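Search the archive
Search

Re: cup set, is more of the same any use?
From: Tianyou Shao
2 replies | 0 shares

Aiguo Yuan wrote:
> We've got 40 demos of the cup task now and the Jivico loader takes
> all of them. I'd like to do another 40 at the same table this month
> and then start training. Any objections?

One objection, and it's the same one I had in October. I'm not convinced the second 40 will teach it anything the first lot didn't. Same cloth, same lamp on the left, same brown cups with the odd white one.

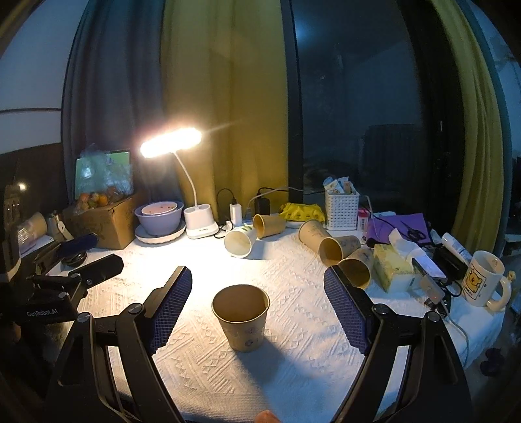 I held out 15 of the demos and ran the Nelto baseline over them. The score was lovely and I don't believe a word of it. If the held-out cups are on the same table under the same light, all we've measured is how well it remembers the table. I'd expect it to fall over the first time someone turns on a ceiling light or brings glass tumblers.

The lamp bothers me most. It washes out part of the cloth to nearly white, and a standing cup throws a long dark shadow the other way. A lazy model could learn to chase the shadow and we'd never know from these numbers.

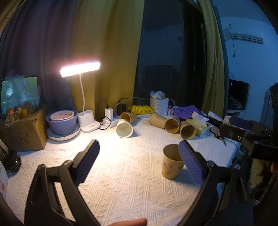 So before anyone records more, could we have two other rooms? Plain table, no pattern, different colour of cup if you can find them. Around 2 hours in each would do me. I'd also start with more than one cup upright, so it has to choose.

Duan says the Zaltano people got by with one room. Maybe so, but I've asked for their failure cases and haven't seen any.

Happy to be shown wrong, with numbers from a table it hasn't met.

Tianyou

Reply to list | Share (0)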